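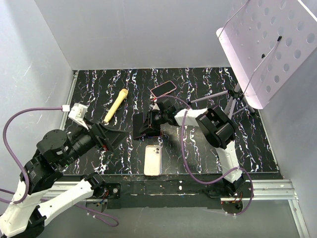

Every spring the Clonamport toy swap sends out its wish list, and every spring "pretend tech" is at the top of it. I remain unconvinced. The argument goes that kids will leave our real phones alone if they have a play set of their own, and I have yet to meet the child this works on. Give a four-year-old a yellow toy microphone and put it down near two smartphones, one in a pink case and one cream with a pair of camera lenses on the back, and I know which of the three I'd expect to end up under the couch. It won't be the microphone.

The swap took in 117 items last year, and 15 of them were microphones. Most went home again in the same bags. Cao Street Library has offered to take the leftovers for its singing hour, and maybe that will go better, though their last box of shakers is still in the hallway.

If you're bringing something in May, please check the battery door and tape it shut. Old phones are not toys and we can't take them, with or without a case. Drop-off is at the Wumport Road entrance from 9 a.m.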